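Le goûter chez les grands-parents : ce qu'on mange, ce qu'on raconte
Projet de deuxième année, option sociologie de l'alimentation

Bon, je commence par avouer que mon sujet de départ était bien plus ambitieux. Je voulais comparer les goûters de deux générations dans toute la ville de Gundton, avec questionnaire en ligne et tout le tralala. Ute Görtz, qui encadre notre groupe, m'a demandé combien de grands-parents j'imaginais remplir un formulaire sur leur téléphone, et j'ai revu mes plans dans l'après-midi ! J'ai donc gardé deux quartiers, Stuler et Jindanstead, et je suis allée m'asseoir dans des cuisines.

La méthode tient en peu de mots : des entretiens à l'heure du goûter, vers 16 h 30, avec un carnet et un dictaphone (qui m'a lâchée deux fois, j'y reviens plus loin). J'ai rencontré 5 familles, toujours avec au moins un grand-parent et un enfant présents en même temps. Zdenka Nikolovski, ma binôme, a fait les transcriptions les plus longues et je la remercie, parce qu'un enfant de six ans qui parle la bouche pleine, c'est du travail.

Première surprise, les biscuits du commerce sont partout, mais personne ne m'en a parlé spontanément. Quand je demandais « qu'est-ce qu'on mange ici à quatre heures ? », on me répondait tartines, compote, gâteau au yaourt. Le paquet entamé était pourtant sur la table, à côté du dictaphone. J'ai appelé ça le goûter déclaré et le goûter réel dans mes notes, et Zdenka trouve que c'est la meilleure idée du rapport — moi je crois que d'autres l'ont eue bien avant nous.
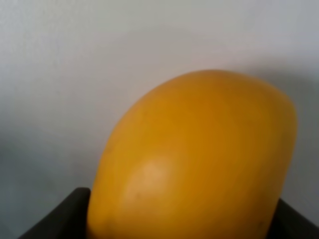

Les fruits occupent une place à part dans les récits. À Stuler, les grands-parents parlent surtout de ceux qu'ils cueillaient eux-mêmes, les cerises, les prunes tombées dans l'herbe, et ils en parlent longtemps. Les petits-enfants, eux, citent ce qu'ils aiment sans se soucier de la provenance. La mangue revient très souvent chez eux, bien mûre, d'un jaune doré qui tire sur l'orange, et une grand-mère m'a raconté qu'elle n'en avait goûté qu'à l'âge adulte, alors que son petit-fils en réclame comme elle réclamait des pommes. Elle disait ça sans regret, plutôt amusée.

Deuxième point, le goûter sert à parler de l'école sans en avoir l'air. Les enfants racontent plus facilement une dispute quand ils ont les mains occupées. Dans la famille que j'appelle Guerra (nom modifié, évidemment), le grand-père ne pose aucune question avant la deuxième tartine, c'est sa règle à lui, et sa petite-fille la connaît très bien !

Côté limites, il y en a un paquet. Les deux pannes du dictaphone m'ont obligée à reconstituer des passages de mémoire, signalés en italique dans l'annexe. Je n'ai vu que des familles qui s'entendent bien, les autres n'invitent pas une étudiante à goûter. Et ma présence changeait le menu : on m'a sorti le beau service à Jindanstead, et l'enfant a demandé pourquoi.

Les transcriptions font environ 600 lignes au total, elles sont dans l'annexe B avec la grille d'entretien. Pour la suite, Ute Görtz nous conseille de retourner voir les mêmes familles en février, pour savoir si le chocolat chaud remplace vraiment les fruits en hiver, comme deux grands-mères me l'ont juré.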